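Clearing the side table, part two

23 May 2023

I said last time I would get to the side table once the shelf was up. The shelf is up, so this is the table.
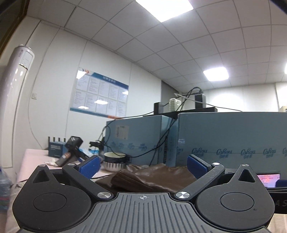
My sister thinks I should stop buying storage and start throwing things out. She has a rule that anything on a table for longer than a month is either rubbish or homeless, and she asked me over the phone which of the two the brown cloth was. I told her it was neither. It has a bit of a shine to it, like leather, and I use it to cover the tabletop when I'm mixing glue. It never gets folded. She said that made it homeless.

She has a point, so I started with the cloth. Folded in four it fits in the second drawer with the tea towels. I had been leaving it in a heap in the middle of the table, where it took up the best working spot.

The striped bowl was harder. It's ceramic, with a dark rim and black and white stripes running up and down, and it came from the Plomlow seconds shop. I bought it for fruit. Fruit never went in it. It has held keys, screws, a broken watch strap and the warranty card for the kettle. I emptied it, washed it and moved it to the kitchen bench, and for now there are lemons in it. If there are keys in it again by October I'll give up.

The router is staying. It needs to be near the wall, and the last time I shifted it the signal in the back bedroom dropped out every evening. I did wipe it down. Dust collects between the four antennas and a dry paintbrush gets it out better than a rag does.

Small things went quickly. The tissue went in the bin and the water bottle went to the sink. The little brown bottle went back to the bathroom cupboard with the others. The blue plastic bag went in the bag of bags, which is now so full that it needs a bag of its own.

Cables took the rest of the afternoon. They were looped over the light blue foam panels and hanging down the front, and I couldn't tell by looking which one belonged to what. My method was slow but it worked. I unplugged one end, followed it by hand to the other end, put a paper tag on it and laid it on the floor. Any cable that had nothing on either end went in a shoebox. I have a packet of 300 paper tags from Zimitier and at this rate they will outlive me.

I went back and forth on the foam panels. They divide the table from the rest of the room and they're light enough to lift with one hand, but they do mark if you lean on them. I priced a proper timber screen from Myung and it was 800 dollars before delivery, so the foam stays. The shelf sitting on top of it holds the power adapter and the white container, and I've decided that's the limit.

I also replaced the pale pink covering on the tabletop. It had glue spots that wouldn't lift. Skekton sells a wipeable one in a grey colour, cut to length, and it took me two goes to get the corners flat. A hair dryer on low helped with the creases.

The table now has the router at the wall end, a lamp, and a clear stretch wide enough for a cutting mat. I sat there this morning and did the mending I'd been putting off. The shoebox of spare cables is under the bed until I decide about it. Next is the hall cupboard, where I already know there are two vacuum cleaners and only one of them works.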